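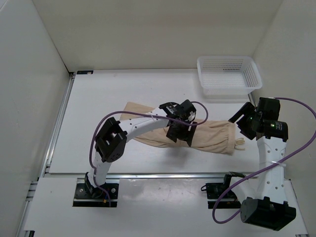
Home Topics Household Laundry and Clothing Index

Folding of trousers

Category: Clothing care and storage
Reading time: 3 minutes

The folding of trousers is the household and commercial practice of reducing a pair of pants to a compact, flat shape for storage, transport or display. It is usually the last step in laundering and follows drying and, where needed, pressing. The methods in general use differ mainly in whether the garment is first folded along its length or across it, and in how far the finished piece is reduced.

Work surface

Trousers are among the longer items in an ordinary wash, and folding them in the air or on the lap tends to leave the legs uneven. A flat surface at least as long as the garment is preferred. Light-colored tabletops are common in laundries because lint and stains show up on them readily. The garment is laid out straight, with the waistband at one end and the hems at the other, and the cloth is smoothed from the waist toward the hems. A worker standing at the long side of a table generally places the garment sideways, so that both ends can be reached without walking. Baskets are kept at the end of the table, clear of the working area.

Common methods

In the lengthwise method, one leg is laid over the other so that the side seams meet. The pointed part of the seat, which projects beyond the line of the legs, is tucked in to form a long rectangle. The hems are then brought up to the waistband and the piece is folded once or twice more. This is the usual method for jeans, chinos and other casual trousers.

In the crease method, used for dress trousers, the inseams and outseams of each leg are lined up so that the pressed crease falls at the front and back. The garment is then folded once at the knee or hung over a bar. Further folding is avoided where possible, as each additional fold may leave a mark across the leg.

The rolled method begins with the same long rectangle, which is rolled from the hems upward. It is used chiefly in luggage. Heavy fabrics roll poorly and are more often folded flat.

Commercial practice

Laundries and clothing stores set a standard finished size so that stacks remain even. The Halvorsen laundry in Plolwood adopted a single folded width for all trousers under its longtime floor manager, Folke Fagerlund, whose printed instructions called for the waistband to face the same way throughout a stack. Stacks were limited to 20 pairs — a figure lowered for lined or quilted garments. Trousers awaiting folding were held in open baskets and sorted by fabric before reaching the table.

Storage

Folded trousers may be stacked on shelves or filed upright in drawers. Upright filing requires a firmer fold, and soft knits are often stacked instead. Garments put away while still damp may develop an odor, and seams and waistbands, being thicker, are the last parts to dry.

See also: Clothes hanger; Ironing; Laundry basket; Trouser press

Tagged under: folding, pants, linen room, wardrobe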